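Print this thread | E-mail this thread to a friend

Search this forum Advanced Go

Filed under: Robots & Automation > Learning from Demonstration > Collecting data

**Box packing demos – how messy is too messy?**

**clutterbug_pm**
Hi all, Princess Malabanan here, some of you know me from the Barnus build threads. I've been recording two-handed box demos with the hand-held grippers for a project we call Sterkurura, and I want to settle something before I sink another month into it.

The task is small stuff in and out of an open carton. I do it wherever there's room, at home, with the normal stuff of life all over the place. So far I have 1,567 episodes that made it through my checks. The target is 2,000 by the end of November, and I'm starting to wonder if I should stop and redo the older ones in a tidier spot.

My partner on this, Sioned, says no, the mess is the point. I'm not so sure! The policy trained on the first batch keeps wandering off toward stuff outside the box, and I keep thinking a clean table would fix it.

**gearhead_tob**
Can you post a view from one of the grippers? Hard to say anything without seeing what the model sees. Also, what are you doing about the other hand? In my own two-hand sets the second gripper was blocking half the target and I didn't notice until way too late.

**clutterbug_pm**
Sure. One gripper's view, with the other one reaching in from the upper right. Lavender-blue case and a little cream-white thing at the far end of the carton, near end of the box empty.
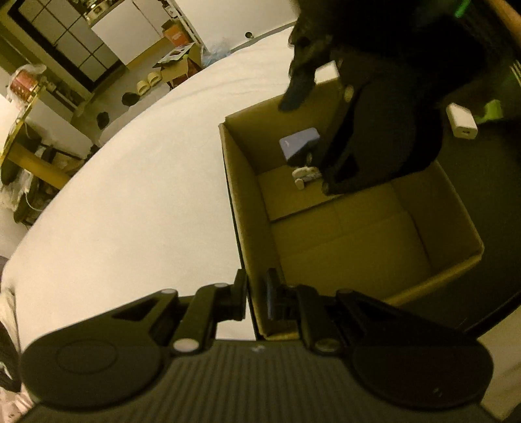 **Re: Box packing demos – lighting first, mess second**

**gearhead_tob**
OK yeah, that's what I was afraid of. I don't care about the slippers or the plastic bag on the far side. What bugs me is how dark the second gripper is. It's nearly black against a very dark surface, it's blurred, and it's hanging right over the far wall of the box. I can barely tell where its finger stops and the shadow starts, and that's me, with a lifetime of looking at stuff.

I'd put a lamp on that side before I cleaned up a single thing.

**sioned_h**
Sioned Howells, the partner in question. Thank you!! I have been saying lamp for weeks. I've also been saying leave the room alone. We had a tidy set once, same gripper, bare table, and the model was great on that table and hopeless everywhere else.

**macapagal_fan**
Gonna disagree with sioned a bit. Messy is fine if it CHANGES. If all your episodes have the same white sheet on one side and the same dark surface on the other, the model can learn "go where white meets dark" and never learn the box at all. I did this to myself on the Macapagal bin set. Everything was next to a yellow towel. Guess what it chased.

So, same question for you, Princess – how often does the carton move?

**clutterbug_pm**
Um. Not often enough, I think. I turn the box every few takes, and swap what goes in it, but the spot stays put for a whole session because I hate moving the cables. Now I feel a bit silly.

**macapagal_fan**
Don't feel silly, everybody hates moving the cables. Try moving the box every ten takes, and have a couple of sessions on the floor.

**sioned_h**
I'll give you that one. The room should be messy in different ways. I still wouldn't throw the old ones out.

**gearhead_tob**
Nor me. Tag them by spot and see which spots do badly. And please slow down on the reach! The blur on that second gripper says the hand is moving fast for the light you have. I run my demos in Clutitz at half speed to check them and anything where I lose the fingertip gets flagged. It's boring but you get used to it, put a podcast on.

**clutterbug_pm**
Does flagged mean deleted?

**gearhead_tob**
No, flagged means I look at it again later with coffee. Maybe a third get deleted. If the other hand's view of the same moment is clear I usually keep the pair.

**tinybolt**
Random question from a lurker, do you ever record the misses? Like you go for the small thing and it slips out?

**clutterbug_pm**
I keep them if I recover and finish. If I give up, it goes in a separate folder that I swear I'll use someday.

**macapagal_fan**
Keep those recoveries, they're worth more than the perfect ones, IMO.

**sioned_h**
Also IMO. That folder has over 2 evenings of my life in it, so somebody please use it.

**clutterbug_pm**
OK, plan: lamp on the dark side, slower hands, box moves every ten takes, old episodes get tagged and stay in. I'm starting again Thursday and I'll post a view from the new setup once I have a batch.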